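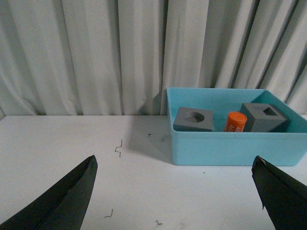

3.2 Observations of the comet tail

The observations were made at the Brostenitz station in April, with the 35 cm telescope and the Plarnevis spectrograph. We selected only the nights on which the Moon was below the horizon during the full exposure. The tail was followed up to a distance of 2 degrees from the nucleus. Beyond this limit the signal was too weak for our method.

Each spectrum was corrected for the dark current and for the sky background. For the sky we used a field 6 degrees away from the comet, at the same height above the horizon. This choice is not perfect -- the airglow can change between two fields -- but it gave more stable results than the model sky of the Pellegrini code, which we also tested.

Figure 4. Intensity of the sodium line along the tail axis, after the sky correction. Values are scaled to 100 at the nucleus.

The sodium line becomes weaker quickly near the nucleus and then more slowly. A similar form was found in the Preltau survey for a comet at a larger distance from the Sun. We did not try to separate the gas released from the nucleus and the gas released from dust grains, as this would need a higher spectral resolution.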